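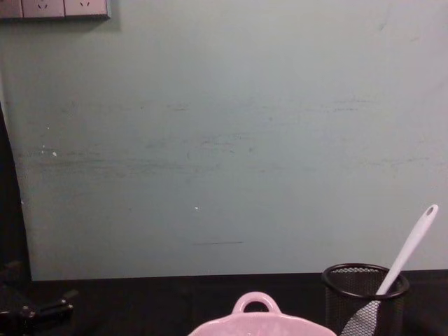

그림 4-1. 전방 뷰. 분홍색 그릇과 스패출러를 꽂은 검은 통.

4장. 스패출러 작업 설정

이 장에서는 Punar 편집기에서 양팔 스테이션의 '꺼내기, 그릇에 대기, 되돌려 꽂기' 작업을 설정합니다. 설치와 팔 영점 조정(3장)을 마쳤다고 가정합니다. 3장을 건너뛰고 오신 분은 4.3절쯤에서 자연스럽게 3장으로 돌아가게 됩니다.

적용 버전: Punar 편집기 2019년 9월 배포판. 인식 모듈 Evden과 경로 계획기 Maddocks는 편집기에 포함되어 있으므로 따로 설치하지 마십시오. 따로 설치하면 두 벌이 나란히 돌면서 서로 자기가 맞다고 합니다.

4.1 시야 등록

1. 편집기 왼쪽 목록에서 [시야]를 열고 [새 시야]를 누릅니다.
2. 전방 뷰와 상부 뷰를 차례로 추가합니다. 이름은 영문 소문자로 씁니다. 한글 이름도 저장은 되는데, 불러오기가 되지 않습니다.
3. 전방 뷰에서 [배경 학습]을 누르고 진행 막대가 끝날 때까지 작업대에 손을 넣지 않습니다. 손을 넣으면 Evden은 그 손을 가구로 기억합니다.
4. [제외 영역]으로 벽면의 콘센트와 작업대 위쪽 벽을 칠합니다. 벽에 긁힌 자국이나 흰 점이 있으면 함께 칠합니다.

참고: 4번을 생략하면 Evden이 벽의 얼룩을 신뢰도 높은 물체로 보고하는 경우가 있습니다. 경로 계획기는 그 보고를 의심하지 않습니다. 벽을 집으러 가는 팔을 말리는 데는 비상 정지 버튼이 가장 빠릅니다.

4.2 물체 등록

1. [물체] 탭에서 그릇, 통, 도구를 각각 등록합니다.
2. 물체마다 [학습 프레임 수]를 200으로 맞춥니다. 상한은 2,000이지만 기본 템플릿에서는 결과가 눈에 띄게 나아지지 않고 점심시간만 앞당겨집니다.
3. 도구의 종류를 [긴 손잡이]로 지정하고 손잡이 축을 마우스로 긋습니다. 구멍이 있는 쪽이 손잡이 끝입니다. 반대로 그으면 팔이 헤드를 위로 들고 손잡이로 그릇을 젓습니다.
4. 통의 종류는 [윗면 개방 용기]입니다. 망이나 반투명 재질이면 [투과 재질]에도 표시합니다.
5. 그릇의 손잡이는 [부속 형상]에 넣습니다. 그릇 본체에 합치면 테두리 높이가 실제보다 높게 계산됩니다.

주의: [투과 재질]에 표시하지 않으면 통 안에 든 헤드를 별개의 물체로 세는 일이 있습니다. 이때 목록에 '도구_2'가 생깁니다. 지워도 다음 프레임에 다시 생기니 재질 설정부터 고치십시오.

4.3 그릇 안 자세 가르치기

1. 오른팔을 [수동 유도] 모드로 바꾸고 도구를 쥐여 줍니다.
2. 헤드를 그릇 안쪽 벽 가까이 내린 다음 [자세 저장]을 누릅니다.
3. 접촉 한계값에 35를 입력합니다. 단위는 화면에 표시되지 않습니다. Grenden 고객지원에 같은 문의가 꾸준히 들어오므로 미리 적어 두면, 최대 힘에 대한 백분율입니다.
4. 왼팔은 [대기]로 두고 [충돌 여유]를 켭니다. 끄면 두 팔이 같은 그릇에 동시에 관심을 보입니다.

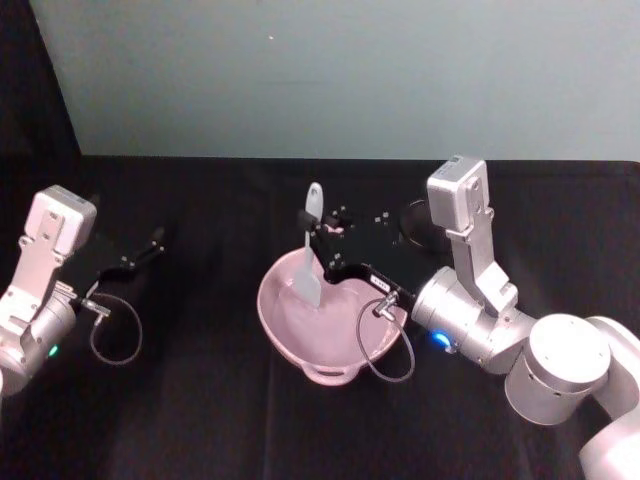
그림 4-2. 오른팔이 스패출러를 쥐고 헤드를 그릇 안에 내린 자세. 상부 뷰.

5. [케이블 외피]를 열어 손목에서 늘어지는 케이블의 범위를 지정합니다. 곡선이 그릇 테두리를 지나가도 괜찮지만, 계획기에는 그 사실을 알려 주어야 합니다.
6. [재생]을 눌러 저장한 자세로 가는지 확인합니다. 속도는 가장 낮은 단계로 시작합니다.

참고: 검은 천 위에서 검은 그리퍼를 찾는 일은 Evden에게도 즐겁지 않습니다. 손가락 윤곽이 깜박이면 [로봇 자체 가림]을 [관절값 우선]으로 바꾸십시오. 영상 대신 팔의 관절값으로 윤곽을 채웁니다.

4.4 시작 자세와 초기 배치

매 회차는 두 그리퍼가 열린 채 물체에서 떨어져 있는 상태에서 시작합니다. 편집기는 이 조건이 맞지 않으면 [실행] 단추를 회색으로 바꾸고, 이유는 기록 창의 맨 아래 줄에 적습니다. 기록 창은 기본으로 닫혀 있습니다.

1. [초기 배치]에서 [현재 상태 캡처]를 누릅니다.
2. 그릇과 통 사이에 바닥면이 보이는지 상부 뷰로 확인합니다. 틈이 보이지 않으면 두 물체가 하나로 묶입니다.
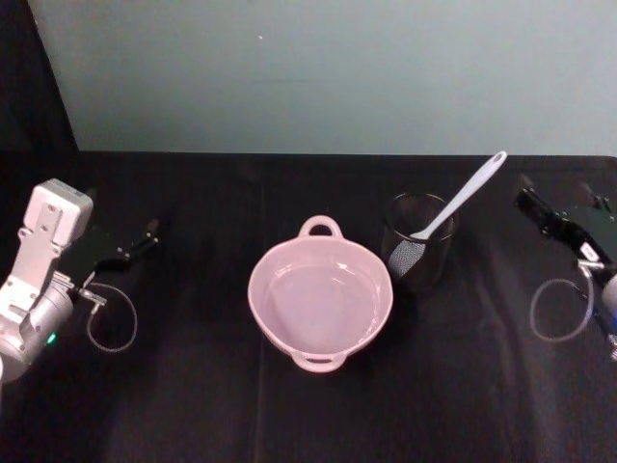 3. [허용 오차]를 열어 그릇의 위치 오차를 정합니다. 기본값은 무척 너그러워서, 그릇이 작업대 끝에 있어도 '정상'으로 나옵니다.
4. 천에 주름이 있으면 [평면 보정]을 한 번 실행합니다. 천을 새로 깔거나 당겼을 때도 다시 실행합니다.
5. 배치를 저장합니다. 파일 이름에 '최종'을 넣는 것은 자유이나, 편집기는 '최종_최종' 이후를 가나다순으로 정렬합니다.

4.5 되돌려 꽂기

꽂기는 접근, 정렬, 하강의 순서로 실행됩니다. 실패는 대부분 정렬에서 나고, 기록에는 대부분 하강 오류로 남습니다.

1. [작업] 탭에서 '되돌려 꽂기' 블록을 끌어다 놓습니다.
2. 목표를 통의 윗면 테두리로 지정합니다. 바닥을 지정하면 Maddocks가 통의 벽을 뚫는 최단 경로를 자랑스럽게 제안합니다.
3. [기울기 허용]을 켭니다. 도구를 비스듬히 쥔 채로도 헤드 끝이 테두리 안쪽을 향하면 하강을 허용하는 항목입니다.
4. [정렬 대기]를 1,000ms로 둡니다. 값을 줄이면 흔들림이 가라앉기 전에 내려갑니다.
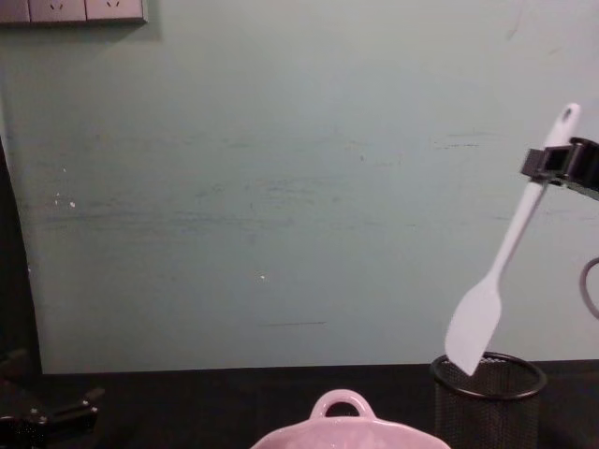
5. 전방 뷰의 겹쳐 보기에서 하강선이 통의 테두리 안에 들어오는지 봅니다. 선이 주황색이면 상부 뷰와 전방 뷰의 계산이 서로 다르다는 뜻입니다. 4.1절의 시야 등록을 다시 확인하십시오.
6. [단계 실행]으로 하강까지 진행하고, 그리퍼를 여는 단계는 따로 승인합니다.

경고: 단계 실행 중에는 작업대에 손을 넣지 마십시오. 일시 정지 상태에서도 팔에는 전원이 들어와 있습니다. 도구를 바로잡으려면 비상 정지를 누르고 상태 표시가 '정지'로 바뀐 것을 확인한 뒤에 접근하십시오. 이 문단에는 농담이 없습니다.

4.6 자주 나오는 메시지

E-12 도구 축 불명: 손잡이 축을 다시 긋습니다(4.2절 3번).
E-17 용기 중복: 통과 그릇이 하나로 묶였습니다. 간격을 벌리고 초기 배치를 다시 캡처합니다.
E-31 경로 없음: 케이블 외피가 너무 크게 잡혔는지 봅니다. 외피가 작업대 전체를 덮으면 계획기는 가만히 있는 것을 최적 경로로 고릅니다.
W-04 알 수 없는 경고: 다음 배포판인 12월 판에서 이름이 바뀔 예정입니다. 내용은 그대로입니다.

메시지가 계속되면 [도움말] > [진단 묶음 저장]으로 파일을 만들어 Grenden 고객지원에 보내십시오. 묶음에는 시야 설정과 마지막 회차의 관절값이 들어갑니다.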